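4 min read

Mug storage in a tiny kitchen, what are you all using?

siswood_kate54
OK so we moved in June and I went from a kitchen with a full wall of cabinets to one with three. Three! The plates got one, the food got one, and the last one is pots and the blender. So my mugs are still sitting in a box in the hallway and I've been washing the same two over and over. I don't want to drill into the tile because we rent. Counter space is tight but I could give up a corner. What do you all do?

brekusell
Under-shelf hooks. The slide-on kind, no drilling. I've had mine in the Siswood apartment for years and it holds six mugs without taking up any counter. Only trouble is you need a shelf that isn't too thick, so measure first.

porchlight861
I had those and hated them. Every time I reached for a plate I knocked a mug with my knuckles. Chipped my favorite one from the Stulivura craft fair the first winter and I'm still sore about it. Counter rack or nothing for me.

brekusell
Sounds like your plates were stacked too high lol

porchlight861
My plates were stacked like a normal person's plates, thank you.

siswood_kate54
Please don't fight over plates, I need you both. Shelf thickness might be a problem here, they're chunky old boards. If I go with something on the counter, is it a tree or one of those wire racks? I have maybe the width of a toaster to work with.

lapina_lane
Tree, tree, tree. Mine goes in the corner next to the bread box and it goes up instead of out. The one thing I'd say is load it evenly. If you hang two heavy stoneware mugs on one side and nothing on the other it gets tippy, especially the cheap ones with a little base. I paid 900 for mine (not dollars, don't panic, I was living abroad) and it's outlasted two kettles.

no_more_clutter
Unpopular opinion, but why does anybody need more than four mugs? I got rid of most of mine last spring and I haven't missed a single one. Kept the four I like and they live on the drying rack. Problem solved for free.

porchlight861
Because people come over?

no_more_clutter
Then they can drink out of a glass, it's fine.

lapina_lane
Hot coffee out of a glass, no thanks. I'd leave.

siswood_kate54
I'm with lapina on that one. I did go through the box last night though and pulled out about 50 bucks' worth of mugs I never liked in the first place, so that helped. Got it down to a number I can live with. Still torn between the two kinds, so here's one of each on a counter, the black wire sort with a couple of white mugs on it and a wooden tree on the right. The wire one has that wooden bar along the top, which I kind of love.

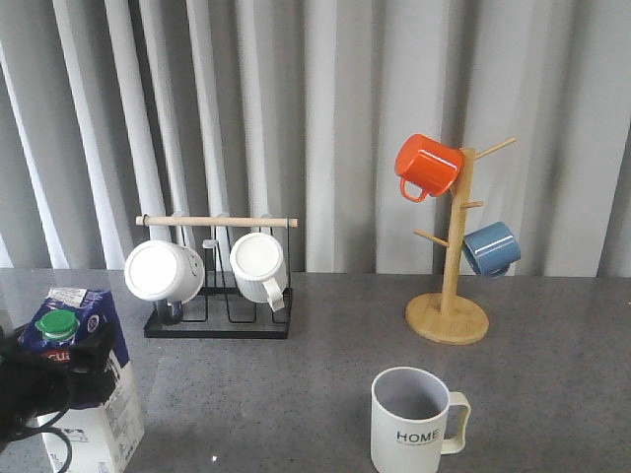
Re: wire or wood?

brekusell
If it has to be the counter, wire. You can wipe it down and you're done. Wood next to a sink gets that gray fuzzy look at the bottom after a while.

lapina_lane
Only if you leave it standing in a puddle! Dry the base when you dry the counter. I do like that bar, but I'd still take the tree for the footprint.

porchlight861
Check your handles before you buy either one. Fat pegs and small handles don't get along, I had to give away a whole set over that.

siswood_kate54
Oh good point, two of mine have really tiny handles. Going to hold them up to the pegs at the store tomorrow like a weirdo. Will report back.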